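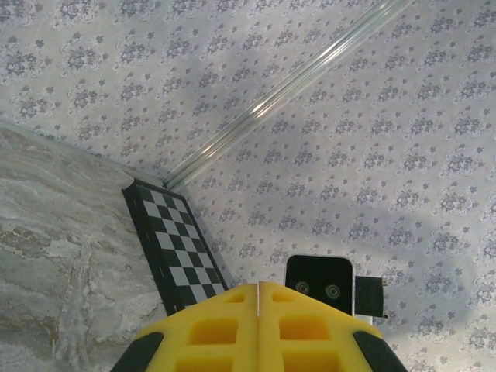
Search this site Go

Print this page | E-mail this page

Mendeo College
Government and Public Records, Unit 5
Lecture notes: Commissions of inquiry and how to read their reports
Revised October 2025

1. Definition

A commission of inquiry is a temporary body set up by a government to establish the facts of an event. It is separate from a criminal investigation and from a civil suit, although all three may run at the same time and draw on the same witnesses. A commission does not convict anyone. Its product is a report, usually with findings and recommendations, and the government is normally free to ignore the second part.

2. Terms of reference

Read the terms of reference before the report. They set the period covered, the agencies covered, and the question asked. A commission told to examine "the response to" an event has no authority to rule on its cause, and silence on the cause in the final report carries no information either way. Many public complaints about a report are really complaints about its terms.

Points to check:
- Who wrote the terms, and were they changed later?
- Can the body compel testimony, or only invite it?
- Is testimony given under oath?
- Who decides what is withheld from the published version?
- What is the deadline, and was it extended?

3. Delay

The gap between an event and the start of an inquiry is often offered as evidence of concealment. Taken alone it is weak evidence. Common causes of delay include pending prosecutions, disputes over budget, a change of government, and disagreement over who should serve. Concealment is also a possible cause. To separate it from the others, the reader needs documents dated inside the gap: drafts, letters of refusal, records of votes. A long gap with a full paper trail and a short gap with none are different cases, and the second may deserve more attention.

4. Case for discussion: the Trollach tunnel fire

The Trollach inquiry opened 88 days after the fire in the Pavliuk road tunnel. It heard 120 witnesses and published its report in December of the following year. The tunnel operator, Lirnasico, gave evidence in closed session on the alarm system, and 12 pages of the report were removed before publication on grounds of security.

Three claims circulated afterward.

Claim A: the alarm was switched off on purpose. The report finds that the alarm was off. It makes no finding on intent, which lay outside the terms of reference. The claim is therefore neither supported nor rejected by the report, and citing the report for it is an error.

Claim B: the missing pages name those responsible. The contents list shows that the pages belong to an annex on ventilation controls. A contents list can be altered, so the point is not final – but the claim needs a source of its own, and so far none has been given.

Claim C: the operator saw a draft before publication. This is confirmed in the preface. Advance sight of critical passages is routine, and the question worth asking is which wording changed between draft and final text.

Note that the three claims were usually presented together. Each must be tested separately. Confirmation of C adds nothing to A.

5. Handling conflicting witnesses

Expect conflict. Witnesses to one event differ on time, order and distance, and a set of statements in perfect agreement may suggest shared preparation. Prefer statements recorded early. Mark whether a witness saw the thing described or was told of it. Where a later statement departs from an earlier one, record both, with dates, and do not average them.

6. Written work

Choose one claim from section 4. In no more than two pages, list the records that would confirm it, the records that would rule it out, and the office likely to hold each. Requests for records do not have to be sent. Cite the report by paragraph number – page numbers differ between the print and online versions.

Reading for the next unit: the full terms of reference and the preface of the Trollach report. The annexes are optional.

Contact the department | Copyright Mendeo College | Back to top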